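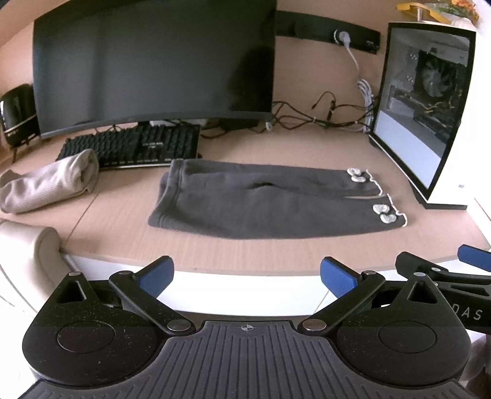

I fold laundry at my computer desk. There, I said it. The table in our kitchen always has a jigsaw or somebody's homework on it, and the bed is too low for my back, so the desk it is. I push the keyboard back, turn the screen off if I can stand to, and get going. After doing it this way since January I've picked up a few habits, and my neighbor Cirilo Cortés keeps telling me to write them down, so okay!

Wipe the desk first

Crumbs. Pen marks. That sticky ring from a mug. A dry cloth gets most of it and a slightly damp one gets the rest, but then wait for the top to dry before you put anything clean on it. I skipped the waiting part once with a white school shirt from the Fanmont sale and had to wash it all over again.

Do kids' pants sideways

I used to lay small pants with the waistband toward me and they never sat right on a desk, because the thing is wide and not very deep. Now I turn them sideways, waistband on the left, legs off to the right. Smooth the waistband with the side of your hand, then run down each leg and get the puckers out of the middle – that's where they hide. Lay one leg over the other, fold the cuffs up to the waist, then fold once more.

If the pants have a bow or a ruffle at the hem, fold so the trim ends up on the inside. My youngest has a gray pair with white bows near the cuffs and wavy white trim, and the trim is always the part that gets crushed or snagged on a drawer runner. Tucked inside, it stays nice.
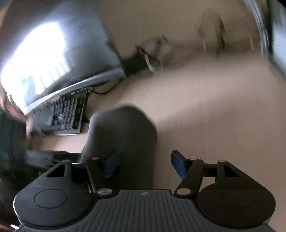 Ribbed knits take a little more patience. I don't fold them flat anymore, I roll them. Lay the piece out, bring the sleeves or legs in, and roll along the ribs from the bottom up, not too tight. A tight roll leaves it looking twisted, and then you're back at the ironing board, which in our house lives behind the water heater and is a whole expedition.

Small soft things go last

Socks, hats, little pouches, all of it. I put them to one side and don't touch them until the big stuff is in stacks. If I start with the small things I just end up moving them out of the way 20 times.

For socks, please don't ball them up by the cuff! It stretches the elastic. Lay one on the other, fold in thirds, done. They stand up in a drawer like that too.
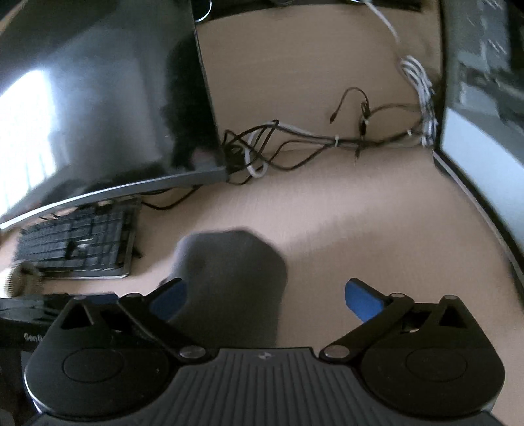 Get it off the desk the same day

This is my weak spot. A stack next to the keyboard will sit there all week if I let it. What works for me is a timer set for 5 minutes when the last thing is folded, and I carry everything to the drawers before it rings. I make 3 piles by room, so I'm only walking down the hall once.

And put the keyboard back where it was before you leave. My husband still brings up the morning he typed half an email with a sock under the space bar.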